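Clallutdale Town Council Newsletter
Residents' Opinion Survey: Results Published

The Council has received the results of its residents' survey on the proposed change to ward boundaries, carried out by Sandemari during December.

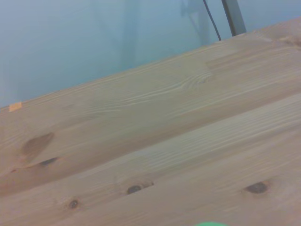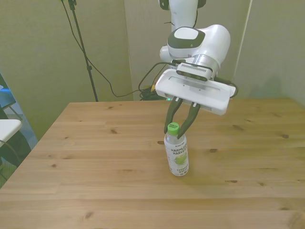
Wooden tabletops, one with a clear plastic bottle.

Of those who replied, 41 percent favored keeping the present wards, while 16 percent supported the proposed merger of the two northern wards. The remainder had no firm view or asked for more information before deciding. Support for the merger was lowest in Dreltura, where many residents raised concerns over the distance to their polling place.

The Council will consider the findings at its next regular meeting, which begins at 7 p.m. and is open to the public. Written comments may be left at the Clerk's office until noon on the day of the meeting. Printed copies of the full report are available at the Rweyemamu Branch Library.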